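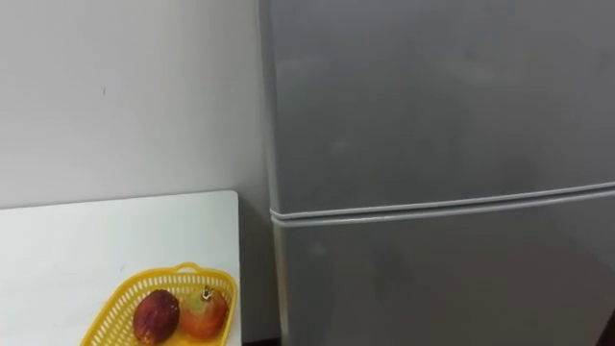 PRENDBRIDGE, November

Home Kitchens Small Rooms Interviews Contact

Last updated: November

Rizwan Ghumman likes a fridge with nothing on it. No magnets, no takeout menus, no school calendar. When I ask him about the gray two-door in the corner, he runs his palm down the side of it and grins.

"A fridge is the biggest thing in most small rooms," he says. "If you cover it in paper, the whole room feels like paper. Leave it bare and it's almost a wall!"

Ghumman has been fitting out small rooms for Jirngate for years, mostly break rooms and studio kitchens, and he talks about them the way other people talk about old cars. He wanted to start our visit with the gap between the white tabletop and the fridge. It's narrow, and he's very fond of it.

"People always want to push the table right up," he says. "I get it, you feel like you're wasting floor. But then you can't get a cloth down there, and crumbs go in and they live there forever. I'd leave 70 millimeters in any kitchen in the country. You want to be able to see a bit of wall."

The fridge itself was picked for its handle, or for the lack of one. A molded strip runs across between the two doors and you hook your fingers into it. Ghumman had a fridge with bar handles in his first apartment and caught his sweater on it every morning (he does the sweater for me, with sound effects). He priced a few models before settling on one at $815, against a budget of $800, and paid the difference himself so he wouldn't have to fill out the form again.

I ask whether the smudges bother him.

"On this finish? No. Flat gray is very forgiving. You wipe it with a damp microfiber, then a dry one, top to bottom, and you stop. If you keep going you're just moving the shine around. I had a shiny black one once and I was a slave to it."

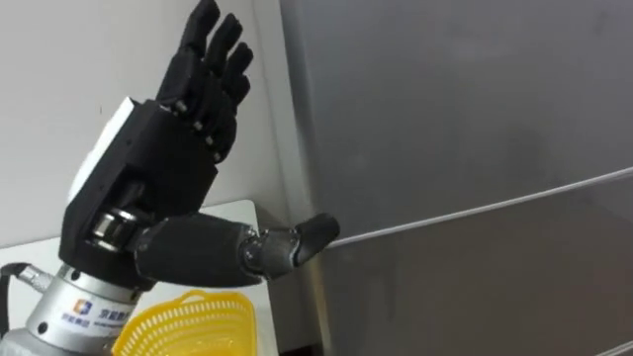
Gray metal with a pale seam, behind a black robotic hand.

Seams are another subject he can go on about, and I was happy to let him. He cleans them with a soft toothbrush and a little dish soap, and he thinks most people scrub far too hard. "Go along it," he says, drawing a line in the air. "Never across. Across, you just pack it in."

Then we got to tables, and he really lit up. His favorite desk supplier is Salameh, a small outfit that still answers the phone, and he'll take a white top over wood nearly every time.

"You put a cup of coffee on white and it looks like breakfast. And you see the mess, so you clean the mess. I love a dark table in a restaurant, but at home I don't trust them."

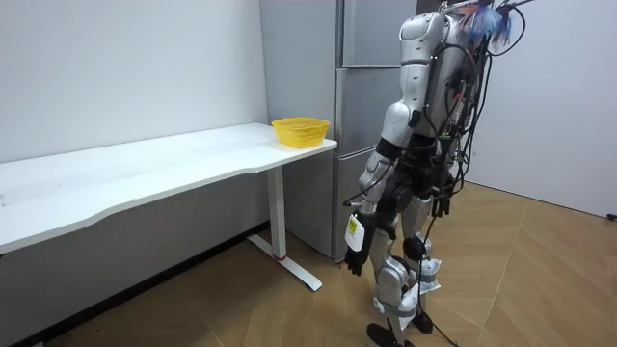 The long white desk, with its curved front edge, and the light wood-grain floor.

He goes for a curved front edge wherever people will be walking past, having met plenty of square corners with his hip. Legs matter to him too. With a single column and a foot bar you can get a broom in from either side, and he measures the top first and worries about the rest later. The longest one he has ordered was 1167 millimeters, for a room in Eltel that he still calls the shoebox.

The walls stay off-white and plain. I'd spotted a tiny dark speck on the one behind the table and asked if he planned to touch it up.

"Leave it," he says. "You start with one spot and by dinner you've painted the room."

His next project is another kitchen, smaller, with a window on the wrong side. He already has the fridge picked out.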